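Plastic baskets for sorting small stuff – do the colours need to mean something?

Posted by Trindton_Ash
Oct 10, 2018 · 3 min read · 743 views

We have a long table in our utility room where everything small ends up. Batteries, pegs, bulbs, seed packets, picture hooks, the lot. I want to put a row of open plastic baskets along it so that people can drop things in the right place on the way past. I've tried lidded boxes and they were no good, as the lids came off in the first week and never went back on.

My questions are whether to go for one size or a mix, and whether it is worth using different colours. My partner thinks colours are childish and wants everything white. I also don't know how to stop the baskets sliding about, as the table has a shiny varnish on it.

Share · 3 comments

Lwazi Mkhize

I ran the stockroom of a small hardware shop for years and have sorted a lot of small things into a lot of baskets, so take this as a shop answer. It works at home too.

Use two colours and no more. One colour is for things that stay in the room and the other is for things that are going somewhere else, such as repairs, returns or the charity shop. With five or six colours people forget what they stand for, and you are back to reading labels.
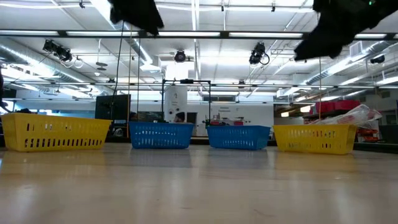
Size matters more than colour. Pick a larger basket for bulky or awkward things and a smaller one for things you need to find by hand, and buy at least two of each so that they look the same from one end of the table to the other. Yellow and blue are easy to tell apart at a glance, and with a yellow at each end and the two blues between them you soon learn which is which by position. Slots or holes in the sides are worth having as you can see whether a basket is getting full, but very small things like panel pins will go through them. Keep those in a jar and stand the jar in the basket. Watch out for packaging as well. A crumpled clear bag like the one on the right-hand yellow basket takes up a lot of room and hides what is underneath, so either flatten bags or throw them away when you put the contents in.

For the sliding, cut a strip of rubber drawer liner to the length of the table and stand the whole row on it. We used the Flisen one, but any ribbed liner will do. Don't use sticky pads on varnish. They leave a mark, and you will want to lift the baskets to wipe under them.

Label the front edge with a luggage tag tied through the side. Stickers peel off this sort of plastic by December.

Share · 3 comments

navickas_shelving_fan

White shows every mark, so I'm with you on colours. I've got the Wetavier trays, which were cheap and have been fine, though one cracked at the corner when I filled it with door handles. Don't overload them.

One thing to add to the above: leave a basket empty. Something always turns up that doesn't belong anywhere and if there's no space for it, it goes on the table and then everything else does.

Share

pegbag

Do you need the table at all? I put mine on a shelf at waist height and got the table back for folding. I must have had 2,000 pegs in there at one point and most of them were broken, so I would sort through everything first before buying anything. Can't help with the varnish, sorry.

Share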